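Betreff: Re: Sadik und die Abendrunde, was wird aus unseren Stunden?
Liste: hausdienst-intern
Datum: 21. Mai 2025

Am Montagmorgen-Verteiler vorbei kam diese Nachricht, ich zitiere sie hier nur zum Teil:

> Liebe alle,
> ich habe gehört, dass Sadik nach dem Sommer die Abendrunde im
> Gästehaus Alcantara machen soll. Also Türen prüfen, in die
> Bäder schauen, Fenster melden. Das ist genau die Runde, mit der
> viele von uns auf ihre Stunden kommen. In der Versammlung hat man
> uns gesagt, es ist alles nur ein Versuch am Bildschirm. Kann
> jemand aus der Testgruppe einmal normal erklären, was dort
> gemacht wird? Und bitte ohne Werbung.

Liebe Kolleginnen und Kollegen,

ich bin in der Testgruppe und ich versuche es. Entschuldigt bitte, wenn ein Satz nicht ganz rund ist, Deutsch ist meine dritte Sprache und für die Technik lerne ich die Wörter selbst erst.

Sadik ist der Name für das ganze Projekt. Das Programm, in dem wir üben, heißt Clirico. Darin gibt es Wohnungen, die jemand am Computer gebaut hat, und darin einen Roboter mit zwei Armen. Wir fahren ihn durch die Zimmer, wir zeigen ihm, wie man an eine Tür herangeht, und nachher sagt uns das Programm, welche Versuche es behalten will. Das Gästehaus selbst ist noch nicht nachgebaut. Wir arbeiten in fremden Räumen mit fremden Möbeln, und ein Teil davon sieht komisch aus.

Eine Sitzung dauert 90 Minuten, dann muss man vom Bildschirm weg. Das haben wir selbst verlangt und es steht jetzt in der Vereinbarung. Am Anfang war mir nach einer halben Stunde schlecht, weil sich die Kamera mit dem Roboter neigt und man die Welt schief sieht. Manchmal hat man die Tür fast nur von der Kante, dahinter ein Bad, und man muss erst verstehen, wo überhaupt unten ist.
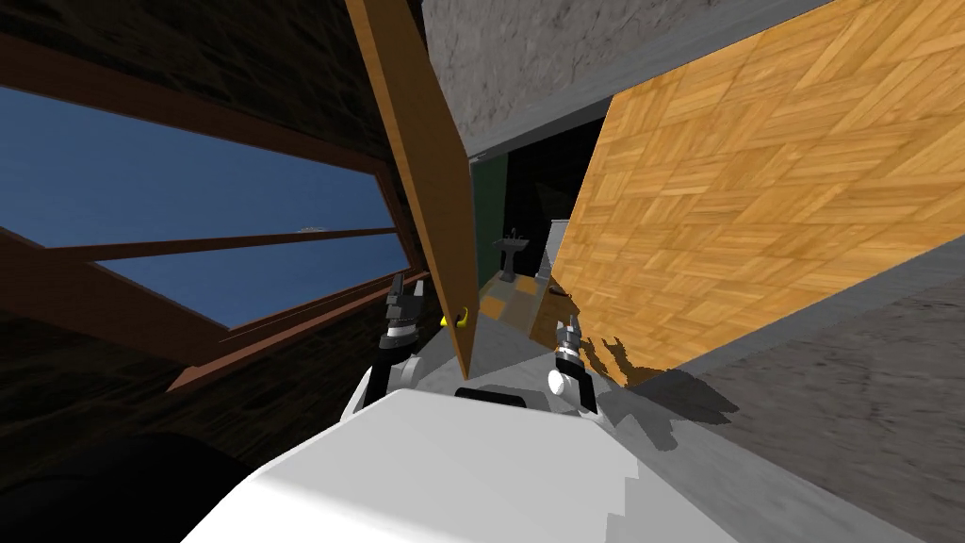 Muss man in die Testgruppe gehen, wenn die Leitung einen fragt?

Die Teilnahme ist freiwillig, und wer ablehnt, behält seine jetzigen Runden bis zum Ende des Versuchs. Man braucht dafür keine Begründung zu schreiben, eine kurze Mail an die Einsatzplanung reicht.

Das war die Frage, die ich im Pausenraum am häufigsten gehört habe, darum steht sie hier so früh.

Jetzt zu den Stunden. In der Testgruppe sind wir 14 Personen, aus der Reinigung, aus dem Hausdienst und vom Empfang. Die Zeit vor dem Bildschirm zählt als normale Arbeitszeit, aber ohne den Abendzuschlag, wenn die Sitzung vormittags ist. Für mich macht das im Monat einen Unterschied, den ich merke. Ich habe das bei der Leitung angesprochen. Die Antwort war, dass man „eine Lösung sucht“. Ich schreibe es in Anführungszeichen, weil ich diese Lösung noch nicht gesehen habe.

Die Firma Durnis, von der wir das System bekommen, hat bisher 981 Durchgänge von uns gespeichert. Ein Durchgang kann sehr kurz sein. Man fährt zu einem Tisch, der Arm soll an der Kante vorbei, fertig. Ich hatte erwartet, dass die Türen schwer sind und die Möbel leicht. Bei mir ist es umgekehrt. Tische sind schlimm, weil man mit dem Greifer leicht unter die Platte kommt und dann von unten gegen das Holz schaut. Man sieht die helle Kante, man sieht ein Stück Himmel, und man weiß nicht mehr, ob man zu nah ist oder zu tief.

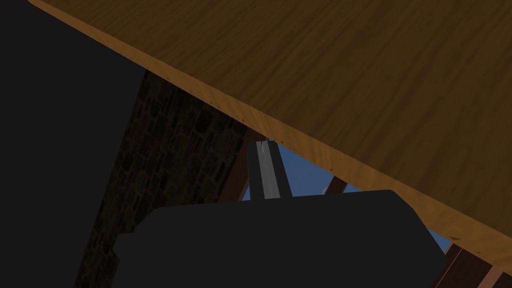

In solchen Momenten habe ich gelernt, die Hände ruhig zu lassen und zuerst zurückzufahren. Die jungen Leute von Durnis wollten am Anfang, dass wir schneller machen. Wir haben ihnen dann erklärt, wie man in einem Zimmer arbeitet, wo vielleicht ein Gast schläft: Man bleibt an der Schwelle stehen, man hört, man schaut, erst danach geht man hinein. Dieses Stehenbleiben gibt es jetzt als eigenen Schritt im Programm. Darauf bin ich ein bisschen stolz, ich gebe es zu. Es ist aber auch ein seltsames Gefühl, wenn man einer Maschine genau das beibringt, wofür man selbst gebraucht wird.

Was ändert sich konkret? Ich schreibe nur auf, was ich sicher weiß.

Die Abendrunde im Alcantara dauert jetzt 40 Minuten, wenn alles ruhig ist. Wenn Sadik sie übernimmt, soll trotzdem eine Person im Haus sein, mit Schlüssel und Telefon. Diese Person macht die Meldungen auf und entscheidet, ob sie selbst hingeht. Ob sie daneben noch Wäsche machen soll, ist nicht geklärt. Ich finde, man muss das vorher klären, denn wenn man dreimal vom Bügeln weggerufen wird, ist es am Ende mehr Arbeit als die Runde.

Die Morgenreinigung bleibt, wie sie ist. Betten, Böden und Bäder putzen ist in diesem Versuch nicht vorgesehen. Auch die Übergabe um sechs Uhr abends bleibt mündlich, das hat die Empfangsleitung so gewollt.

Neu ist ein Protokoll. Das System schreibt auf, wann eine Meldung kam und wann jemand sie angenommen hat. Im Entwurf stand auch der Name. Wir haben verlangt, dass dort nur „Dienst“ steht, und im letzten Entwurf ist es so geändert. Bitte lest diesen Punkt trotzdem selbst nach, er ist auf der vierten Seite und die Schrift ist klein.

Zu den Böden wollte ich auch noch etwas sagen. Im Alcantara haben wir Schwellen zwischen Holz und Stein, und jeder von uns mit einem Wagen kennt sie sehr gut. In der Übung kommt der Übergang von Parkett auf grauen Stein auch vor, mit einer schmalen grauen Leiste dazwischen. Wie sich der echte Roboter dort verhält, konnte uns noch keiner sagen. Ich habe vorgeschlagen, dass man zuerst mit einem beladenen Wäschewagen über alle Schwellen fährt und die schlechten Stellen aufschreibt, und dass die Haustechnik sie repariert, bevor eine Maschine kommt. Davon haben wir in jedem Fall etwas.

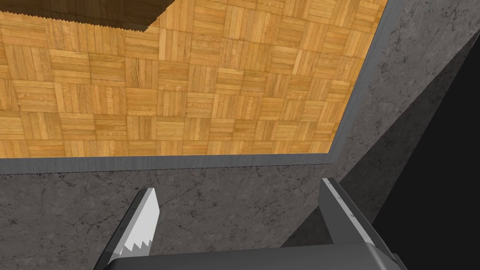
Aus der Nachtschicht kam dazu die Bemerkung, die Schwellen seien seit Jahren gemeldet, und für die Wagen habe sich nie jemand darum gekümmert. Wenn es jetzt für einen Roboter plötzlich Geld gebe, dann wisse man wenigstens, wessen Räder wichtig sind.

Ich verstehe den Ärger und ich habe die Bemerkung so weitergegeben, mit denselben Worten. In der Sitzung war es danach einen Moment still. Versprochen wurde uns eine Liste der Schwellen bis Ende Mai. Wenn sie kommt, schicke ich sie hier herum.

Noch ein Wort zu der Schulung, weil mehrere nach den Voraussetzungen gefragt haben. Man braucht keine Computerkenntnisse. Wer ein Telefon bedienen kann, kommt zurecht. Die Anleitung von Clirico ist leider nur auf Englisch, und die deutsche Fassung, die wir bekommen haben, hat eine Maschine übersetzt. Dort wird aus dem Greifer einmal ein „Greifvogel“. Ich habe die wichtigsten zwei Seiten neu geschrieben, in kurzen Sätzen, und eine Kollegin hat sie ins Portugiesische übertragen. Beide Blätter liegen im Schrank neben dem Dienstplan. Wer eine weitere Sprache machen möchte, bekommt die Zeit bezahlt, das ist zugesagt.
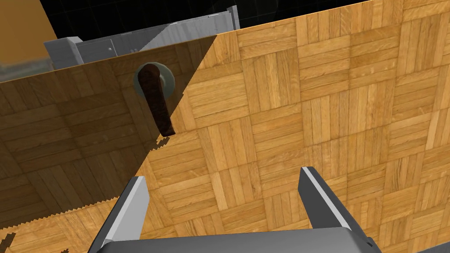
Mir macht die Frage mit der Verantwortung am meisten Sorgen. Wenn eine Tür nachts offen bleibt, wer war es dann? Wir prüfen eine Tür mit der Hand und mit dem Ohr, man hört ja, ob sie richtig im Schloss ist. In der Übung hat man nur das Bild und muss daraus lesen, zum Beispiel, dass der dunkle Griff an seiner runden grauen Rosette schräg nach unten hängt, während die beiden Finger noch offen und ein Stück entfernt sind. Ist er gedrückt, ist er einfach so montiert, ist er locker? Bei uns im ersten Stock hängen zwei Griffe auch so und die Türen schließen gut. Ich möchte schriftlich haben, dass bei einer unklaren Tür immer ein Mensch hingeht und dass der Mensch dafür keine Minusminuten bekommt. Bis jetzt gibt es diesen Satz nur mündlich.

Meine eigene Meinung ist noch nicht fertig. Die Runde um elf Uhr abends allein durch den hinteren Flügel habe ich nie gern gemacht, und es gibt Kolleginnen, die deswegen keine Spätdienste nehmen. Für sie könnte es leichter werden. Wer aber den Zuschlag braucht, verliert etwas, und darüber wird in den Unterlagen von Durnis kein Wort geschrieben. Das ist auch nicht die Aufgabe von Durnis, das ist die Aufgabe von unserem Haus.

Bitte schickt eure Fragen für die nächste Sitzung an die Liste und nicht nur an mich, dann kann ich sie vorlesen, wie sie sind. Wer lieber ohne Namen fragt, legt einen Zettel in das Fach der Testgruppe. Und wer einmal zuschauen möchte, sagt es bitte am Tag vorher, der Raum ist klein und es gibt nur drei Stühle.

Mit freundlichen Grüßen aus dem Hausdienst
(Testgruppe Sadik, Vormittag)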